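Kitchen Table Crew: paid participants wanted

Raltetora is looking for people who enjoy the small, ordinary business of a kitchen. If you're the one who wipes down the counter at a friend's house without being asked, or you have strong feelings about where the paper towels should live, please read on. We would love to hear from you!

We run a study room on the second floor of the Minhas building in Koltow, and we're filling 40 places for a new round of sessions starting in March. The subject is tabletop tidying: how people pick things up, where they put them down, and what "finished" looks like to different people. One person lines everything up along the back. Another makes a cozy little group in the corner and calls it done. We want both of you, and everybody in between.

What you'd be doing

You'll work at a table with everyday household things, most of which you could find in your own kitchen tonight. Some tasks are short and plain, like moving a rack to the other side or making room for a meal. Others are looser. We might say, "Your sister is coming over with a cake," and leave the rest to you. Soft things turn up a lot, because they are surprisingly hard to place well - a cloth never lands the same way twice, and people have such different habits with it.
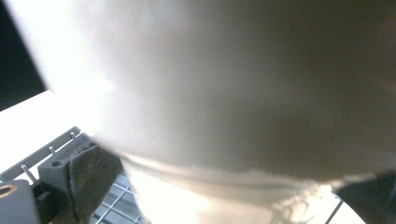
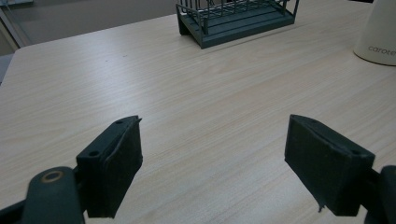 You can work sitting or standing, and you can go at your own speed. Nothing is timed from your side, so there's no clock on the wall and no prize for being quick. Between tasks a session host resets the table and tells you what's next. After the last one you sit down with the host for a chat about the choices you made. People usually have more to say than they expect, and these talks are a favorite part of the day for our team.

Sessions last 135 minutes, including a break with coffee, tea and something to eat. You would come in for two sessions, at least a week apart. Morning sessions start at 9:30 and afternoon sessions at 1:30. We also have a few places at 5:30 for people who work during the day, and those go fast, so mention it early if that's what you need.

Who we're looking for

Anyone 18 or older who can follow spoken or written directions in English. You don't need any experience. Neat people, messy people, people who cook every night and people who live on toast are all welcome. We would especially like to hear from left-handed people and from anyone over 65, as we had too few of both in our last round.

If you have limited grip, a tremor, low vision or use a wheelchair, please don't rule yourself out. The table height can be changed and so can the tasks. Tell us what works for you and we'll set things up before you arrive. The building has an elevator, and there's a step-free entrance on the parking lot side.

Please don't sign up if you took part in the Randum shelf study last fall. You were wonderful, but we need fresh eyes for this one. You're very welcome to pass the word along to a neighbor.

Pay and practical details

You'll be paid $40 for each session, by check or bank transfer, whichever you prefer. If you have to stop early for any reason, you still get the full amount for that session. Parking is free, and we pay back bus fares in the Koltow area if you keep your tickets.

Wear something comfortable with sleeves that push up easily. Bracelets and loose cuffs tend to catch on wire things, so we'll ask you to take them off or roll them back, and there's a locker for your bag and coat.

Sessions are recorded at table level, and we make sound recordings of the chat at the end. Before your first session you'll get a consent form by email that explains what is kept and who may use it. Read it at home, ask us anything you like, and sign it when you come in. You can withdraw later and have your recordings removed.

We also need a session host

Alongside the participants, we have one part-time opening for a host, 8 hours a week through the end of the round. You'd greet people, set and reset the table from a printed plan, read out the tasks and lead the closing chat. It suits someone patient who likes meeting strangers and doesn't mind laying out the same items many times in a morning. We'll train you, and you'll sit in on two sessions before you lead your own. Evening availability is a big plus.

How to apply

Write to Bushra Farooqui, study coordinator, at Raltetora, Room 1338, Minhas Building, Koltow, or leave a note at the front desk. Put "Kitchen Table Crew" at the top and tell us which start times suit you, which hand you write with, and the best way to reach you. If you're applying as a host, add a few lines about work you've done with people, paid or unpaid. A résumé is fine but not required.

Bushra answers everyone, usually within a week. Couples and roommates can both take part, but please send separate notes, as we book each person into their own session.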